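Emergency Relief Funds and Where the Money Goes
Student project report, Development Finance module

We started in November with a simple question: when a development bank announces a large emergency fund, how much of it is new money? Our group expected to answer it in a week. We still can't answer it fully, and I have come to distrust anyone who says they can.

Our case was the Astard Facility, a flood relief fund of $500 million for small lenders and clinics. The launch notice used the word "fresh" 3 times. When we went through the annexes, $295 million turned out to be existing loans with the repayment dates moved back. That may well help a ministry that is short of cash. It is still an odd thing to call a new fund.
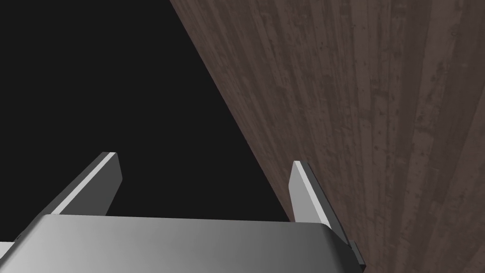 Report by Shabnam Lashari and Dwight Thibodeau
Supervisor: Zbigniew Krawczyk

The rest was harder to follow. A further $50 million went to Drudska, a guarantee scheme that pays out only if a bank's borrowers default. Counting a guarantee as spending seems generous to me. Dwight disagrees, and his argument (that lenders would not have lent at all without it) is in Appendix B. I would like to see a single lender say so in writing.

We also read the evaluation by the consulting firm Zieliński. It reports that clinics were "satisfied with the speed of support." The questionnaire went only to clinics that had already been paid, so I don't see what else they could have answered. The firm did not reply to our two emails.

Bogdan Borkowska handled the Nuna district data. The payment dates there are given by quarter, so we could not tell whether the money came before the planting season or after it. We left that chart out of the final version.

Radosław Ziółkowski asked at our presentation whether slow money is better than none. Probably, but the fund was approved under emergency rules, with fewer checks, on the grounds that it would be fast. If it was slow, the checks should have stayed.

Still to do: convert the annex tables to one currency year, and ask the library again for the second loan agreement.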